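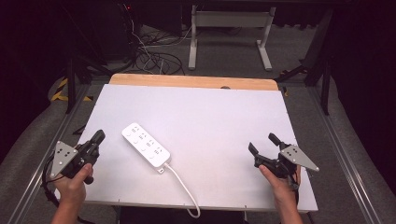 I grew up thinking a soccer season ended when the last whistle blew. Then I started following Wasotora, third tier, a ground with one decent stand and a pie counter that shuts at halftime, and I found out the season really ends in January, when the captain gets sold.

Ours went to Bastix this winter. If you don't follow the lower leagues, Bastix are the club two hours up the highway with the new training complex and the irritatingly good youth team. I'd heard the rumor on a Tuesday and spent the evening telling everyone at the bar it was nonsense. By breakfast it was on the club site.

Home News Fixtures Tickets Club Shop Contact

He was 30, he'd played in central midfield for us for 4 seasons, and he never once looked like he was in a hurry. I loved that about him! Other players ran themselves purple and he'd just stroll into the right spot, take the ball, and give it to somebody in a better shirt number. My brother-in-law called him lazy right up until the cup game against Hyvönen, when he scored from so far out that the goalkeeper was still yelling at his defenders.

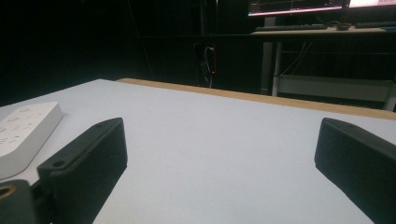 There were 1,455 of us there that night, and I've since met a lot more people than that who say they were. We won 3-1. I lost a glove and hugged a man I'd been arguing with over a parking spot an hour before kickoff.

So what do you do with a team after its best player leaves? You go back, mostly. The first home game without him was miserable, a goalless thing in sideways rain, with the new Nevetti kits looking very clean for the first ten minutes and then not at all. The kid who's got his place is nineteen and tackles like he's falling down stairs. He gave the ball away twice before I'd opened my coffee, and then late on he hit one pass, a long diagonal out to the left, that got the whole stand up on its feet.

The winger let it roll under his boot and out for a throw-in. I've renewed my season ticket anyway, same seat, behind the guy with the drum.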